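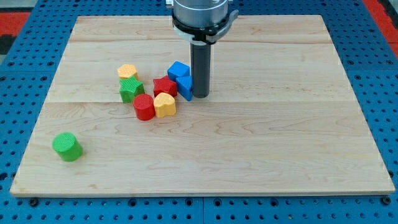 Oiling a maple board, how often??

gravelpit_77
Got a maple board from the Ostrowski shop last June, used it most days. Gave it mineral oil 3 times when new and then kinda forgot. Now it feels dry and a bit fuzzy after washing. Do I sand it first or just oil? Paid $305 for it so dont want to wreck it

tallowtree
Just oil. Flood it, leave overnight, wipe in the morning. Repeat till it stops drinking it up.

mapleandmud
Disagree – if it's fuzzy then the grain is raised, oil won't fix that. Damp sponge, let it dry all day, light sand with 320, THEN oil. Takes ten minutes of real work.

tallowtree
320 on a board that gets washed every night? Fuzz comes back in a week. Waste of paper.

mapleandmud
Hasn't on mine. You wet it first, that's the whole point of the sponge.

hurnau_kitchen
What oil are you using? I had the Wultis board cream, went sticky on me in the summer. Switched to plain mineral oil from the drugstore and never looked back. Cheaper too

gravelpit_77
Plain mineral. Somebody at work swears by olive oil, any good?

tallowtree
No. Goes rancid. Smells like old crayons.

hurnau_kitchen
Seconding no olive oil. Walnut is ok if no one in the house has allergies, but it's slow to cure

pinch_o_salt
Been using olive oil on mine for years, no smell at all. People get so worked up about this stuff

mapleandmud
You probably wash it more than you think. Still wouldn't.

gravelpit_77
ok skipping olive. Other thing – is it bad to stand it on edge to dry? Mine leans on the backsplash, and the Prarness store guy said keep it flat

tallowtree
On edge is right. Flat on a wet counter is how you get a cup in it. Air on both sides. And oil both sides, everyone forgets the bottom

pinch_o_salt
Agree with tallow for once

mapleandmud
Same. Also check the glue lines while you're at it, if a fingernail catches in one don't soak it with anything until you've sorted that

gravelpit_77
Nail doesnt catch anywhere. Did the sponge thing Thursday, sanded, first coat is on now. Smoother allready. Will do a second one tonight, bottom too

hurnau_kitchen
Nice. Go thin on the second coat, mine left a ring on the counter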